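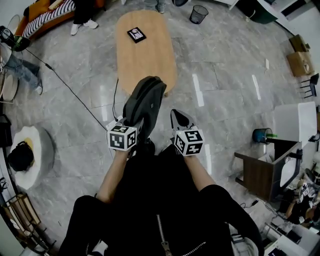 Tab Hoarding and the Recently Closed List: A Small Study of Getting Things Back

Project report, Human-Computer Interaction, second year

1. Background

Every browser on the market will let you reopen a tab you closed by mistake. There is a keyboard shortcut for it, a menu item for people who don't trust shortcuts, and a history page for people who have lost hope in both. Our group started from the observation that members of our group, all of whom are supposedly training to work with computers, mostly deal with an accidentally closed tab by swearing and searching for the page again.

We wanted to know whether this was a matter of ignorance, habit or design. Our proposal said we would also produce a "unified theory of tab retention". The marker wrote "please don't" beside that sentence and we have followed the advice.

2. What we built

Skididton is a browser extension that replaces the recently closed list with a panel down the side of the window. The name was meant to be temporary. By the time we thought of a better one it was in the repository address, the ethics form and the poster, so it stayed.

The panel does three things the built-in list doesn't. It groups closed tabs by the window they came from. It shows how long each tab had been open before it was closed, on the theory that a page you kept for six days means more to you than one you looked at for four seconds. And it lets you type a few letters to narrow the list, matching against the page title and the site name.

The grouping code was written twice. The first version stored everything in a single object and rewrote the whole object on each close, and it worked beautifully until one of us closed a window with a lot in it. The second version keeps one record per tab and writes only the new ones. We would like to say we saw this coming in the design phase. The design phase was a Wednesday afternoon.

We borrowed the list component from Kamano, an open source interface kit with excellent colours and very little documentation. Anyone following us should know that its scroll container ignores keyboard focus unless you set the focus mode explicitly on the parent as well as the child. That sentence cost us most of a week.

3. Method

Participants were recruited by a notice in the Acharya Building and a post on the course forum. We ended up with 39, mostly undergraduates, which is the traditional sample of humanity in this kind of work.

Each participant did two rounds of the same sort of task, one with the browser's own list and one with Skididton, in alternating order. In each round they read through a set of 40 prepared pages about made-up holiday rentals, closed them as they went, and were then asked to get particular ones back. ("Reopen the cottage with the outdoor bath.") We gave them 60 seconds per page before moving on. Sessions were logged with Fladex, the department's event recorder, which saves a timestamp for every click and key press and crashes if you resize its window.

We had planned a third round using the full history page. It was dropped after the pilot, when both pilot participants asked if they could go home.

4. Results

Participants recovered more pages with Skididton than with the built-in list, and did it faster. Before anyone gets excited, most of the difference comes from the filter box. People who used the filter did well. People who ignored it and scrolled did about as well as they had with the ordinary list, with a nicer colour scheme.

Grouping by window had no measurable effect. In hindsight our task used only one window, so the feature we had spent the most effort on presented everyone with a single group labelled "Window 1". This was pointed out to us by a participant.

The time-open label got a mixed reception. Several people said in the comments that they liked it. A few found it accusing, and one asked whether it could be turned off before their parents used the computer. As every prepared page was open for a similar stretch, it gave no help with the tasks anyway.

The most interesting result was one we weren't looking for. A large share of participants tried to use the address bar first, typing a word they remembered and hoping the page would come up among the suggestions. Sometimes it did. When it didn't, they tended to try a second word, then a third, before turning to the tool they had been shown two minutes earlier.

5. Limitations

Our participants hadn't chosen the pages and didn't care about them. Losing a rental listing you were told to read is a different experience from losing the half-filled form for your student loan. They had also been told that recovering tabs was the point of the exercise, so we learned nothing about whether they would have remembered the panel existed on an ordinary day.

One log file was damaged when somebody resized the window. We have kept the participant in the comments analysis and left them out of the timings.

6. Further work

If we did this again, we would drop the panel and put closed tabs into the address bar suggestions, marked so that people could tell them from bookmarks and searches. The privacy side would need care, particularly on shared machines. We would also use more than one window.

The source is in the course repository with build instructions. Version two of the storage format can't read version one, so clear the old data before installing.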